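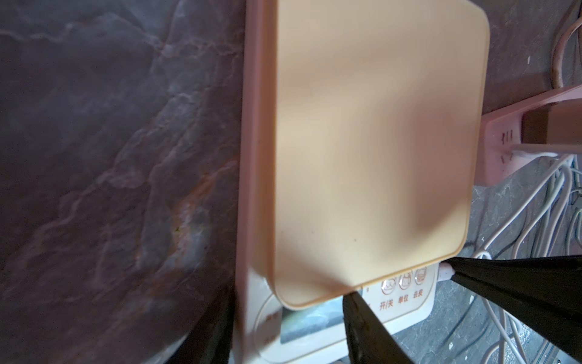
What should a small food business budget for first when it buys a robot arm? Start with everything that isn't the arm: the gripper, the bench, the power, and the hours your own people will spend getting it all to behave.

Finbarr Cronin learned to love that list. He runs the packing room at Ó Séaghdha's old rival in Purnholm, the spice and tea firm Ó Súilleabháin, and when we met he had a spreadsheet open before the kettle had boiled. It had 36 lines, and the arm took up just one of them!

"I adore line 17," he told me. "Spare fingertips. You'd never think to put it in, and then you're waiting a fortnight for a bit of rubber."

The firm began planning in May with a simple job in mind: weighing out small batches on an ordinary bench scale, tray on, tare, fill, tray off. It's lovely work to start with, slow and light and easy to check (any kitchen scale with a tare button will do for trials). Cronin set aside two benches, each with its own sockets, and asked suppliers to quote for the same task so the prices could be laid side by side.

Octavio Montecinos, who plans installations at Venommont, would like more buyers to do just that. He suggests holding back 20 per cent of the budget until the trials are over, and he is a great believer in renting. A month with a hired arm shows you which trays slide, where the cables need to run and how much elbow room the thing wants.

Cronin has gone for a hire with an option to buy, and a maintenance visit written into the price. Training sits on its own line, as does a second set of trays. His next quote, from Iruvley, is for a feeder to go at the end of the bench, and he's already cleared the space for it.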